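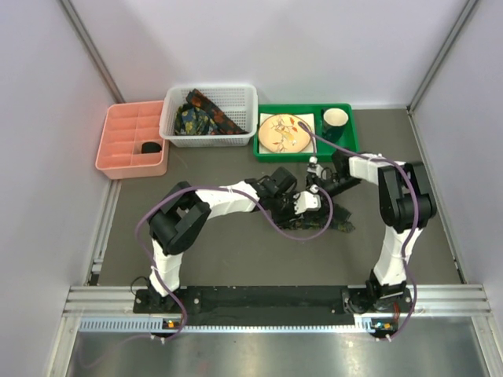 4.2 Dew shields and heater straps at Skivbridge

I came to this part of the study with a strong opinion, so let me get that out of the way first. I've always been a dew shield person. A tube of foam around the front of the telescope costs next to nothing, needs no battery, and can't trip you in the dark. Heater straps seemed like one more cable to forget at home. The numbers from Skivbridge moved me a fair bit, though not all the way over!

The full log has 343 observing sessions in it, adding up to 954 hours with a telescope outside and uncapped. For each session I wrote down the air temperature at the start and end, the humidity, which kind of protection was on the tube, and the time when I first saw fogging on the front glass (if I saw any). I checked with a dim red light held off to one side, the same way every time, and I tried hard not to breathe on anything. On 21 nights I ran two matching refractors next to each other, one with only the Bandara foam shield and one with the same shield plus a Drutar heater strap wrapped just behind the lens cell. Those paired nights are the ones I trust most, so most of what I say in this section leans on them.

On dry, breezy nights the strap made no difference that I could find. Both lenses stayed clear until I got tired and packed up. On still nights after rain the shield alone usually gave me a decent first half of the evening, and then the fog crept in from the edge of the glass toward the middle. The heated tube held out longer on every one of those nights, and on most of them it never fogged at all. The finder scope is a different story (it had no strap, and it fogged early and often), and I come back to it in Section 4.4.

Figure 4. Work surface with two robot arms above a patterned necktie; containers along the rear.

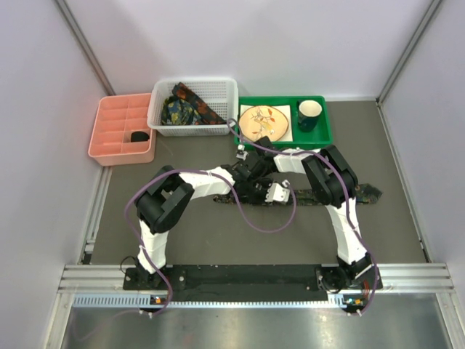 The heat setting mattered more than I'd guessed. The Liler controller has a plain dial with no degree markings, and early on I just cranked it up and walked away. Bad idea. At the top of the dial, stars at high power went soft and swimmy, the way they do when you look across a warm roof. I turned it down to the lowest third and the view settled within a few minutes, with the glass still clear. After that I left the dial alone unless I saw fog starting, and then I nudged it up a little at a time. Sessions from before I changed this habit are marked in the log and left out of the paired comparison.

Weight is the other thing I'd ask a reader to think about. The strap, controller, cable, and battery together came to 1070 grams on my kitchen scale. The battery sits on the ground, so the mount doesn't carry all of that, but my shoulder does on the walk from the car. The foam shield folds flat and I stop noticing it. If I'm driving out for a quick look at the Moon, the strap stays home.

A few cautions before the next section. Skivbridge sits low, beside slow water, and it is a damp place to observe even by local standards. Someone on a dry hillside would likely see a much smaller gap between the two setups. I also only tested refractors. Corrector plates on compound telescopes sit right at the front of the tube and are wider than my lenses, and I wouldn't want anyone to carry my dial settings over to those. Finally, I was the only observer and I always knew which tube had the heater on it. I tried swapping the tubes left and right between nights to keep myself fair, but the cable gives the game away as soon as you walk up to the mount. Section 4.3 goes through the paired nights again using the camera record in place of my notes, and the fogging times there come out a little earlier for both tubes.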